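Demonstration collection (robot learning)

Demonstration collection is the gathering of recorded examples from which a learning system is trained to carry out a physical task. Each example, usually called an episode, holds the motion of the robot together with what its sensors reported while the task was being done. The term covers the recording itself, the preparation of the workspace between episodes, and the later sorting of good recordings from bad ones.

Contents
1 Methods
2 Episode structure
3 Quality control
4 Computer disassembly and assembly tasks
5 Limitations
6 See also

Methods

Three methods are in common use. In kinesthetic teaching, a person takes hold of the arm and moves it by hand while the joint positions are logged. In teleoperation, the person works a separate input device, such as a smaller copy of the arm or a handheld controller, and the robot follows. In scripted collection, a conventional program drives the arm and small changes are made to its path or to the starting positions of the parts.

Teleoperation is preferred for tasks with close contact, as the operator's hands stay out of the camera views. Its main drawback is the weak sense of touch it gives. Operators tend to press harder than they need to, and a system trained on their recordings will copy this.

Episode structure

An episode normally contains joint positions, gripper opening, commanded motion and one or more video streams, all stamped against a single clock. Video is often stored at a lower rate than the joint data and matched to it afterward. A short text label names the task. Some collections also mark the start and end of each stage, such as reach, grasp, move and release.

Quality control

Episodes are reviewed before training. Recordings with dropped video, a stalled arm or a part knocked out of its fixture are removed or placed in a separate set. Failed attempts followed by a recovery are often kept, as they show the system how to return from an error. Carter Ross proposed grading episodes by the number of regrasps, a measure later used in the Cladier collection.

Computer disassembly and assembly tasks

Desktop computers are used as test objects in several collections. They combine rigid parts, latches and loose wiring in a small space, and used machines are cheap. The Cladier collection, recorded at Fustport under Réjean Ouellet, holds 1897 episodes of drive handling, each made with one of 11 cases. Operators complete 98 practice episodes before their recordings are accepted.

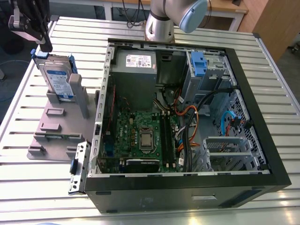

Workspace with an opened desktop tower on its side; a hard drive stands upright in the fixture at left, below the gripper.

A fixture gives the drive a known pose outside the case, which narrows the range of starting positions the system must learn. Cables are more difficult. Their shape changes from one case to the next, and they can block the view of a slot or catch on a gripper finger. In the Cladier protocol, cables are moved by hand after every episode to vary their layout.

Limitations

Collections made at a single site transfer poorly to other sites. Lighting, camera placement and table height all affect the result. A set of 300 episodes recorded later at Ulska with the same model of arm was used to measure this effect, and the system needed further training on the new recordings before it could be tested there.

See also

Imitation learning
Teleoperation
Uibo episode format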